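The Sorting Table

I spent most of September hanging around a packing floor to find out what happens to people when the arms come in

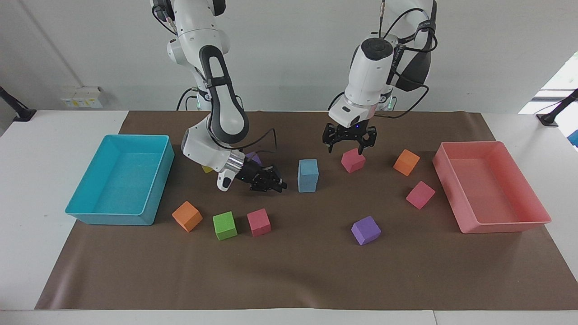 Foam cubes, two bins and a pair of arms on the practice table at Donnelly.

I should say up front that I used to pack boxes for a living. Two years, right out of school, in a place that smelled like cardboard and microwaved soup. I was fast and I was bored and my left shoulder still clicks when I reach for the top shelf. So when I heard that Donnelly, a mail-order craft supply outfit in Zivdale, was teaching a pair of robot arms to do what I used to do, I had feelings about it before I ever got in the car.

Donnelly ships beads, felt, yarn ends, foam shapes, pipe cleaners, all the stuff that ends up under your couch if you have kids. The company has 36 people on the packing floor and a warehouse that was clearly built for something bigger and heavier. There's a crane rail up in the ceiling that hasn't carried anything since before most of the packers were hired. They hang a paper star from it in December and sometimes forget to take it down until spring.

The practice table is in a side room with a white wall and good daylight, and the first thing I noticed is how soft everything on it is. I was expecting, I don't know, car parts! Instead the arms come down from overhead and work above a brown mat with little foam cubes on it in candy colors, and a plastic bin at each side. It looks like a preschool hired a very serious substitute teacher.

The job is sorting. Cubes go into bins, and the people running the table decide which ones go where. Then somebody scatters them again and off they go. A full day on the table is 251 rounds if the room stays quiet and the software behaves (it's a package called Litus, and people on the floor say the name the way you'd say the name of a cousin who owes you money). My first morning I watched for an hour and a half and ate an entire bag of pretzels without noticing.

It's slow. I want to be clear about that, because the videos you see online are usually sped up and it gives people the wrong idea. One of the grippers will drift down over a cube with its fingers half open and sort of consider it. A packer with ten years in would have done the whole mat, wiped it down and gone to refill her coffee. I said this out loud to the packer next to me and she laughed and said, sure, but she'd have done it with a sore wrist.

That was the first thing that bent my opinion a little. The task Donnelly wants to hand over is color picking for the kids' kits, and color picking is the job everybody hates. You stand at a bench and pull six of this and four of that from open trays, all shift, and by the afternoon your eyes are playing tricks on you. Purple turns into blue. You start second-guessing orange, which I didn't think was possible until I tried it for a morning and put a whole tray of coral in with the pinks. They used to rotate people through it in two-hour turns and there was a black market in swaps. One guy told me he'd traded a turn for a working lawn mower.

So there wasn't much weeping over the idea of giving it away. What people worried about was hours. Management told them in a meeting that no one would be let go on account of the arms, and then told them again in writing after the packers asked for it in writing. The letter is taped up by the time clock. Someone has underlined the word "schedule" in pen, twice, because the letter doesn't promise anything about schedules.

And the schedule has changed. The evening shift is shorter than it was last year. Some folks love that, mostly the ones with little kids, and some have picked up weekend work at Gukari, the frozen dumpling plant across the highway, to make up the difference. I heard about Gukari a lot. It pays a bit better and it's freezing, and you come home smelling like scallions.

Meanwhile there are new jobs that didn't exist before, and this is where I got really interested. Three packers have moved over to the table full time. They set out the cubes, watch the runs, write down what went wrong and decide what to try next. None of them had worked with machines before, unless you count the tape gun. They got a raise for it, a small one, and they had to argue to get the job title changed so it would look like something on a résumé. They're now "cell technicians." The old title was going to be "robot helper," and I would have quit.

What struck me is how much of it is packer knowledge. One of the technicians showed me how she sets out the cubes: she puts some square and some turned on a corner, and she'll leave a couple close together so the fingers have to be careful. She learned that from years of trays that never came the way the diagram said. The engineers had been laying everything out in tidy rows. She said it was like practicing parking in an empty lot.

They want 1000 clean rounds in a row before anything moves out to the real floor. When I was there the best streak was a lot shorter than that and I was asked very politely not to print it. There's a whiteboard with the number on it, and people from the floor wander by on break to look, and I could not for the life of me tell whether they were rooting for it to go up or down. I think it depended on the day. It did for me.

I did ask the packers straight out if they'd want it all gone, the table and the arms and Litus and the rest. A few said yes right away. Most said something closer to "ask me after the holidays," when the kits go out by the truckload and the color bench runs from six in the morning until nine at night. One woman said she'd keep the arms if they'd also fix the air conditioning, and got a round of applause from the whole break table.

On my last afternoon they let me set up a round myself. I scattered the cubes the mean way, corners everywhere, and stood back feeling pretty smug. Then I missed the whole run because I was in the hallway, trying to get my visitor badge off without ripping my sweater. The technicians had already written it up by the time I got back, and they were setting out the next one.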